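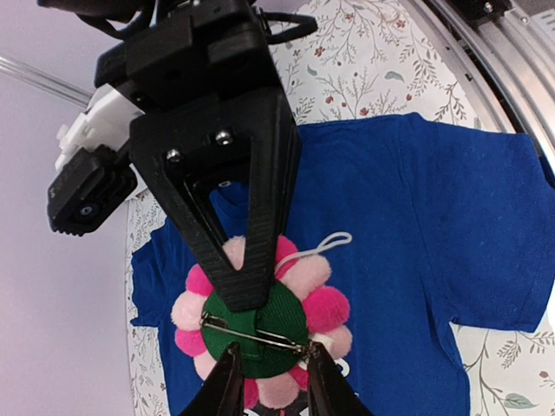

Pom-Pom Flowers on T-Shirts

Posted June 13, 2026

Small pom-pom flowers have been turning up on bags and key rings for a while, and people have started putting them on plain clothes too. I bought one and wanted to know how it would look on an ordinary cotton T-shirt, where it should sit, and whether the shirt would put up with it. The pictures on this page are of the flower and one blue shirt. The notes between them come from trying flowers on several shirts over a few weeks.

The flower is a ring of fluffy balls, hot pink and pale pink by turns, around a round green center. It has a metal bar for a clasp and a thin white loop, so it can be pinned or hung. I have used it both ways. Pinned, it stays where you put it. Hung from the loop, it swings, and on a shirt there is not much to hang it from, so the loop mostly ends up tucked behind the petals.

The two pinks look very different depending on what is behind them. I tried a gray shirt, a white shirt, a black shirt and the blue one. On white the pale balls disappear and the flower seems to have gaps in it. On gray it looks fine but a little flat. On black every bit of fluff shows, and black shirts already collect enough fluff. Royal blue was the best of the lot. Both pinks stand out, and the green does not get lost.

Laying the shirt out

Spread the shirt flat with the front facing up and smooth it from the collar down. I put a white cloth with a gray pattern of branches and leaves underneath, mainly so I could see the edges of the sleeves while I worked. Any cloth will do if it doesn't slide. On a bare table the shirt creeps every time you touch it.

Iron first if the shirt has been in a drawer. A crease running under a flower makes it lean, and you will think you pinned it wrong.

Then move the flower around before you open the clasp. I tried the usual places: high on the left side, near the shoulder seam, on the sleeve, just under the collar, and low down near the hem. The sleeve looked good on the table and silly on a person. The hem was worse. Near the shoulder is the safe choice and the one I would pick for a shirt with nothing on the front.

A shirt with a print is harder. The blue one has a big white print on the chest, with TRENDY PANDA curved over the top of a panda, STYLE in block letters under it, then RAP TOGETHER and CHINESE HIP-HOP. There is a lot going on. I thought a flower would be too much, and I still think so if it goes right in the middle of the lettering. Off to one side it works better than I expected, because the print is only white lines on blue and the flower is the one thing with real color in it.
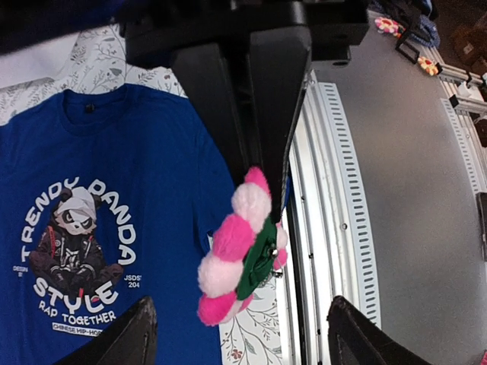 Don't put a pin through the print itself. Printed areas don't close up again the way plain knit does, and a hole in a white letter stays a hole. I did this to an old shirt of mine to see how bad it was, and after 9 washes you could still find the spot from across the room. Plain knit next to the print showed nothing once I rubbed it with a thumbnail.

Hold the flower over the place you want, look at it from standing height, and only then pin. From close up you see the petals. Standing, you see whether it is level with the lettering, and that is what other people are going to see.

Weight

A flower this size is light, but a thin T-shirt is lighter. If the fabric sags, put a scrap of felt or a doubled piece of old shirt on the inside and pin through both. A square 3 inches across is plenty. I cut mine from a worn-out sock, and it has done the job on every shirt so far.

Take the flower off before the shirt goes in the wash. The one time I forgot, the pale balls came out flat and stringy. A soft toothbrush brought most of it back, though it took the better part of an evening – longer than I had planned to spend on a pom-pom.

Storing them

I keep flowers in a shallow box, face up, one layer deep. Stacked, the bottom ones go flat on one side. Close the clasp before you put a flower away. An open pin will find the fluff of the flower beside it, and pulling it free takes a tuft along.

If a flower has a maker's tag, decide early what to do with it. Mine has a small cream fabric tag on the lower edge with a tiny smiling flower on it in yellow and white. I left it on. It peeks out below the petals, and turning the flower slightly hides it well enough. Cutting a tag short leaves a stiff stub that scratches and looks worse than the tag did.

Where the flower came from

I found it on a market table. Pallavi Bhatt has since sent me to two shops that carry pom-poms in loose bags, Durosley and Grekomen. I have ordered only from Durosley. A mixed bag of 50 had enough good ones to try making flowers of my own, with plenty left that were too small or had thin spots. My first attempt used glue alone and came apart the same day. The second is sewn through the center and has held up. I backed it with a circle of green fabric, and if you can get something with a bit of a rib in it, that looks nicer than plain felt. Mine is still not as round as the bought one.

For a sewn one, pick out all the pom-poms you want before you thread the needle and lay them in a ring, dark and pale in turn. Use an even number or two of the same pink will end up side by side. Run the thread through each ball, pull the ring closed, knot it, then sew the center on top. The clasp goes on last.

I plan to have a few more finished by August, in yellow and orange, to try on the gray shirt.

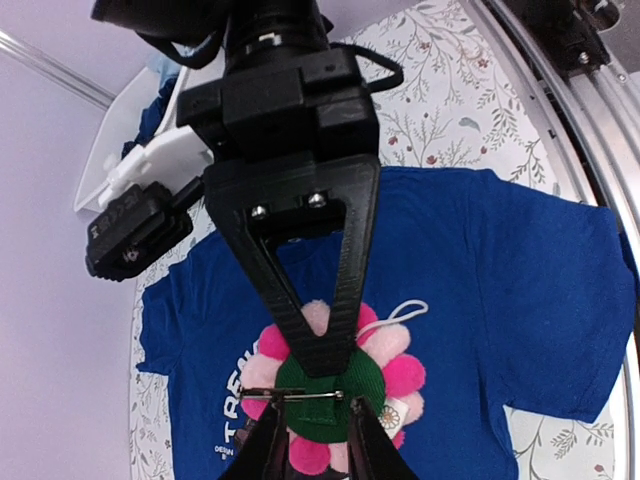
Hemant Gautam wrote in to say that he pins his the other way around, with the bar running up and down, and that it droops less on thin shirts. He also puts a dab of clear nail polish on the end of the bar where it meets the fabric, after one of his left a brown mark on a white collar.

I have tried the up-and-down pinning since then. It does sit closer to the shirt near the shoulder. On the chest I couldn't see a difference, and it was more trouble to get straight. I haven't tried the polish.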